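4. Evaluation of the Rutisico kit on tabletop tasks

4.1 Setup

The Rutisico kit is sold as a complete package: a single arm, a two-fingered gripper, a controller, and a license for the Plorex teaching software. We ran it for the full trial period on the kitchen table layout described in Section 3. Figure 4 shows the arm at the table. 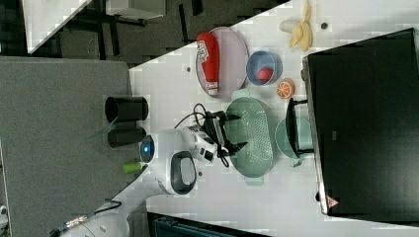
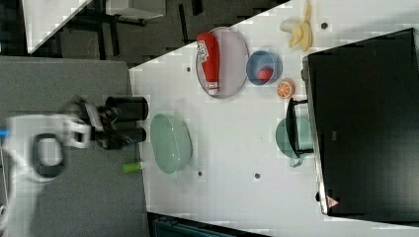

Figure 4. The arm and gripper at the kitchen layout, in two views.

The vendor ships the kit with the gripper already calibrated, and the quick-start guide says that no further calibration is needed before the first task. We followed the guide as written. After the first session the fingers were closing slightly off center, so we repeated the calibration using the routine in the Plorex menu. It took one person a short coffee break to complete and did not have to be repeated during the rest of the trial. All results reported below were collected after this step.

Objects were placed by hand at the start of each episode. We did not use fixtures or markers to hold them in position. The operator was given a placement sheet with a region for each object and was free to choose the exact spot and the rotation within that region. Toy food, dishes and a bottle were used because they vary in shape and in how much they give under the fingers, and because the kit is advertised for household work.

The arm was taught by hand guiding. The operator holds the arm, moves it through the task, and presses a button to open or close the gripper. Plorex records the joint positions and the camera streams together and stores each demonstration as one file. Joint friction is low enough that hand guiding is comfortable for long sessions, although two of our operators found the wrist stiff when turning it past the halfway point. The manual recommends turning the wrist first and moving the elbow after. This helped, but it also produced demonstrations with a visible pause in the middle, which we left in the data.

4.2 Tasks and procedure

We defined 28 tasks. Each task is a short instruction with one object to move and one place to put it, such as moving the banana to the plate or the tomato to the colander. Tasks that needed pouring, cutting or the use of an appliance were left out, and the appliance on the table was treated as an obstacle only. We also left out any task that required the arm to work behind the appliance, where the reach is limited by the elbow.

A total of 2000 demonstrations were recorded. The recording was split among four operators, one of whom had used a Dunmore arm before. The other three had no experience with robot arms and were given the vendor's training video and one supervised session. Kirsty Bickerstaff supervised the recording and checked every file for missing camera data before it was accepted. Files that failed the check were deleted and recorded again, so the total refers to accepted files only.

Policies were trained with the default settings in Plorex. We did not tune them. A buyer without a research group is likely to use the defaults, and we wanted the results to reflect that. Training was done on the workstation recommended in the vendor's hardware list.

For the test phase, each policy was run from new object placements. An episode was counted as a success if the object was released in the target region and stayed there after the gripper moved away. Episodes where the operator had to press the stop button were counted as failures, whatever the cause.

4.3 Results

The policies did well on large, firm objects and less well on small or soft ones. The most common failure was a grasp that closed beside the object instead of around it. In most of these cases the arm continued with the rest of the motion and opened the gripper over the target with nothing in it. Plorex has a setting that checks the finger gap after closing and tries again if the gap is too small. It is off by default. With the setting on, many of the missed grasps were recovered on the second try, at the cost of longer episodes.

The second most common failure was a collision with the rim of a dish. The arm approached its target low, as the operators had done in the demonstrations, and one finger caught the edge. The controller stopped the arm correctly each time. No dish was broken, but several were pushed out of their region, and those episodes had to be ended.

We recorded 47 stops in the test phase. Most were triggered by the controller after a contact, and the rest were made by the operator. The stop button worked every time. Recovery after a stop is slow: the controller has to be restarted, the arm moved back by hand to its start position, and the camera streams opened again in Plorex. The vendor told us that a faster recovery routine was in testing and supplied a preliminary version dated 2018-10-03. We installed it on the test machine but did not use it for any of the results reported here.

Cable management was a recurring annoyance. The gripper cable is supplied long, so that it does not limit the wrist, and the clips in the box are too few to hold all of it against the arm. We added hook-and-loop straps of our own. A shorter cable is offered as a paid option, and we would recommend it to anyone who plans to work on a crowded surface.

4.4 Comparison with the Jilley package

In January we had tested the Jilley package on a smaller set of the same tasks. The two products are aimed at the same buyers. Jilley has the better manual and a quicker restart after a stop. Its gripper opens less wide, however, and could not take hold of the larger dishes except by the rim. The Rutisico arm was also easier to guide by hand, and the operators who had tried both preferred it for long recording sessions.

Software was the larger difference. Plorex keeps each demonstration as a single file that can be played back, trimmed and labeled in one window. The Jilley software stores the camera data apart from the arm data — matching them again took us a custom script. For groups that plan to record a lot of data, we consider this more important than the differences in the arms themselves. Licensing terms for both products are compared in Section 5.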